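Automation and Everyday Work
Week 11 handout: Can a machine do the dishes yet?
Instructor: Fiorella Cattaneo

Read this before section. It replaces the slides from November, which were too kind to everybody, me included.

The question for this week is narrow. Forget whether a robot can do a back flip or sort identical parts on a line. Can it clear up after lunch in a kitchen it has not been tuned for, at a cost and speed a household would put up with? My answer is no, and most of this handout is about why the published numbers make it sound like yes.

1. What counts as the chore

Doing the dishes is a bundle of small jobs. You find the things, pick them up without breaking them, scrape, wash, rinse, rack, wipe down the counter. Papers usually take one link out of that chain and name the whole chain in the title. The Kinis report is a fair case. Its title says "kitchen cleanup" and its test is moving one object from one spot to another.

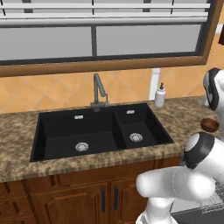 Fig. 1. Simulated kitchen: arm, double sink, small bowl on the counter.

Note what a simulated kitchen leaves out. Grease, for one. Suds, a fork under the suds, a plate stuck to another plate. A simulator can be made to include some of this, and a few groups try, but every bit has to be put in by somebody who thought of it first. When you read a success rate, ask which of these were switched on.

2. Counting successes

Jovititz reports 38 successes on its bowl task and does not say in the main text how many attempts were made. The appendix does. Look it up yourselves and bring the figure to class.

Quinlan is more careful. They ran 20 trials per object and called a trial failed if a person had to step in. Even so, 2 of the objects were dropped from the final table as "unsuitable." A household doesn't get to drop objects from the table. If the colander is unsuitable, you still have a dirty colander.

3. Seeing up close

A camera near the hand sees a great deal of whatever is right in front of it and very little of the room. People who are new to the field find this surprising. At close range a flat panel can fill the middle of the view, and the base of the gripper hides whatever lies under it. Planning from a view like that is hard - and a second camera helps only if the arm isn't standing in its way.

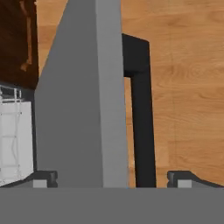 Wulan Liem objects to this whole section: people load dishwashers half blind too, reaching behind things by feel, and nobody marks them down for it. Her view is that touch will close the gap sooner than better cameras will, and that I am grading machines on a test I would fail.

Fair enough, up to a point. I do reach by feel. I also know when I have hold of the wrong thing, and I let go. Ask of each paper whether the system has any way to notice a bad grasp before the lift. Lulau claims one, with no trials to back it up.

4. The grasp is the easy part

Closing fingers on a cup is by now a respectable result. I don't want to sneer at it, it took a long time to get there. But the cup then has to go somewhere

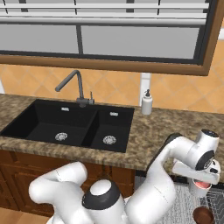 and that is where the chore starts to cost you. A rack has slots, the slots fill up, and the last few items need the earlier ones moved. Few of this week's papers score that part. Timing is also treated loosely: watch for video speed marked in a corner, and for trials that end when the fingers open with no check on where the object came to rest.

For section

Pick one paper. Write down the chore in its title and the job in its test, side by side. Then say what a person would still have to do afterward. One page, no longer.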